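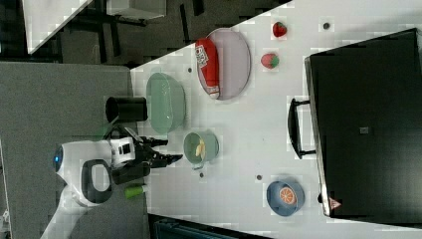
Town kitchen program to move into former Pacheco store

Thu 5 May

Print this article | E-mail this article

The community meal program that has served lunches from the basement of the Talov Street library since January will move to the former Pacheco furniture store this summer, the town council decided Tuesday night.

The vote was 5 to 2. It gives the program a three-year lease on the ground floor of the building at a rent of $400 a month, with the town paying for heat and water. The upper floor will stay empty until the stairs are repaired.

Walter Ticona, who runs the program, told the council that the library basement was built for storage and was never meant to hold a kitchen. The room seats 40 people, and on most days lunch has to be served in two shifts. The second shift often finds that the hot dish has run out.

"We have been turning people toward soup and bread by one o'clock," Ticona said. "They are polite about it, but they came for a meal."

The program served 324 lunches in the last full week of April, the most since it opened. Lunch is served Monday through Saturday and costs $2 for anyone who can pay. People who can't are not asked why.

The Pacheco building has been vacant for six years. It has a loading door at the back, a parking lot shared with the hardware store and a wide front room with windows on two sides. A small staff kitchen was left behind when the store closed, but the town's building inspector said it can't be used for public meals without a new exhaust hood, a grease trap and a second sink.

The work will be done by Anenex, a contractor based in the county seat, which gave the lowest of three bids. Council member Milagros Cabrera, who voted for the lease, said the contract includes a fixed price for the plumbing. The town went over budget on the plumbing at the fire station, and several residents brought that up during public comment.

Cabrera said the dining room will have long tables along the window side and smaller ones near the door. There will also be a counter where people can pick up lunch to take home. The present room has no space for one, and take-home meals are handed out from the hallway.

Council member Gonçalo Patrício voted against the lease. He said he supports the program but wanted the building offered for sale again before the town committed to it. He noted that the property brought in taxes when the store was open – money he said the town could use for roads.

"Three years is a long time to take a downtown building off the market," Patrício said. He asked for a shorter lease with an option to renew, but that motion failed.

Parking took up much of the discussion. Cristian Palomino, who owns the hardware store, said his customers already have trouble finding a space on Saturday mornings. He asked that the spaces nearest his entrance be marked for the store until noon. The council agreed to mark 8 spaces and to look at the question again in the fall.

Several people who eat at the program spoke as well. Aušra Sepp, a retired bus driver, said she walks to the library four days a week and finds the basement steps hard going. There is an elevator, but it is at the other end of the building and was out of service for most of March. The Pacheco building has a level entrance on the street side.

Sepp also asked whether the menu would change. Ticona said the weekly menu would stay much the same at first, with a vegetable dish every day and fish on Fridays. He hopes to add a salad table once there is a second refrigerator. He has also been asked for more fruit, and said he would try to find a supplier who can deliver before ten in the morning.

The program will need more dishes. It now owns nearly 200 plates and bowls, and they are washed between shifts. With one longer lunch period there will be less time for washing, and Ticona said he is collecting price quotes. Donations of matching sets are welcome, but the program can't store mixed boxes of used kitchenware.

Lunches will go on at the library until the new kitchen passes inspection. The building work is expected to take nine weeks. The basement will then go back to the library, which plans to use it for its book sale and for meetings.

The Route 3 bus stops across from the Pacheco building. The council will ask the county to add a shelter at the stop, a request it has made once before.

Print this article | E-mail this article

Get local news in your inbox every weekday morning. Enter your e-mail address to sign up. You can unsubscribe at any time.

Contact the newsroom | Copyright Mindar Weekly. All rights reserved. | Back to top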